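How to Read a News Story About a Medical Study

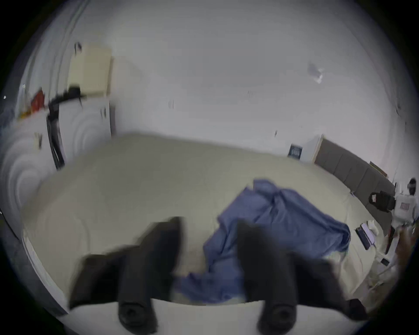 What should I look at first when a headline says a test can predict a condition?
The number of people in the study, and how many of them went on to have the condition. Those two figures are often far apart, and the second one matters more.

Say a report tells you 352 toddlers were tested and the result "predicted" a language delay. Scroll down and you may find that only 17 of them were diagnosed. Everything in the headline rests on those 17 kids. Move two or three of them and the finding can disappear.

Step 1. Find the paper. A decent article links to it or gives the journal. If all you have is a press release rewritten with a new photo, treat it as advertising until you've seen more.

Step 2. Read the abstract and write down who was studied. Families with a history of a condition get recruited a lot, for good reasons, but what holds for them may not hold for your neighbor's baby.

Step 3. Look for the overlap. "Higher on average" tells you about two groups. It says very little about one child, and a parent reading at midnight is thinking about one child. If there's a chart with dots, see how many dots from each group sit in the same range. Usually it's a lot.

Step 4. Check the false alarms. A test that catches 70 percent of cases sounds fine. Ask how many healthy children it flags too. When the condition is uncommon, the false alarms can easily outnumber the real ones. If the paper doesn't give that figure, nobody should be calling it a screening test.

Step 5. See who paid and who sells something. Funding notes are near the end, in small type. A company stake doesn't make the result wrong. I do read the methods twice.

Step 6. Search for a repeat by another team. I give a finding 4 years. Plenty of them never come back.

If a story has you worried about your own child, take the worry to your pediatrician and leave the article at home.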